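Parish twinning: news from Manríquez

Dear friends of the twinning,

Many of you have asked after Mass how things are going with our sister parish in Manríquez, so I am glad that I can give you some news. Assunta Gentile had a long telephone call with the parish priest there on Friday, and after it she wrote to all the families who support a child at the school.

The river came over its banks again in November, for the second time in 2 years. The church stands on the high side of the village and was not touched, but the school and the lower houses took water up to the windows. Thanks be to God, there were no deaths. For several nights 40 families slept in the church and in the priest's house, and most of them are back at home now. The sisters kept the kitchen open day and night, and the older children carried the meals to people who could not walk so far.

The school began lessons again in the church hall. The desks could be saved, the books could not. The priest told Assunta that the children pray for us by name at the morning prayer, and that they still have the list of our names from the visit, with some spelling which made her laugh.

The second collection at Grernemcombe, together with the envelopes from Grestgate, came to 3720 pounds. From this, 1352 pounds has already been sent for school books and for the repair of the well. The rest stays in the twinning account until the priest sends us the builder's price for the new floor. We prefer to wait for the paper — last time the price changed twice after we had paid.

Henetti, the shipping office, will take our boxes at the lower rate again. Please bring only new exercise books, pencils and light bedsheets. Clothes are not needed at the moment, and they make the boxes very heavy.
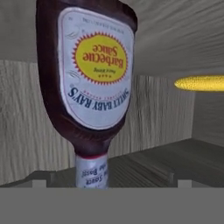

By Senan Lynch
Twinning News, Grernemcombe

The next evening of prayer for Manríquez will be in the side chapel at half past seven, after the weekday Mass. We will say the rosary in both languages, so please take a printed sheet from the table at the door. Soup and bread will follow in the hall.

If you would like to write to one of the school families, give your letter to Assunta before the end of the month and she will translate it. Short letters are easier for her, and a drawing from the children is always welcome.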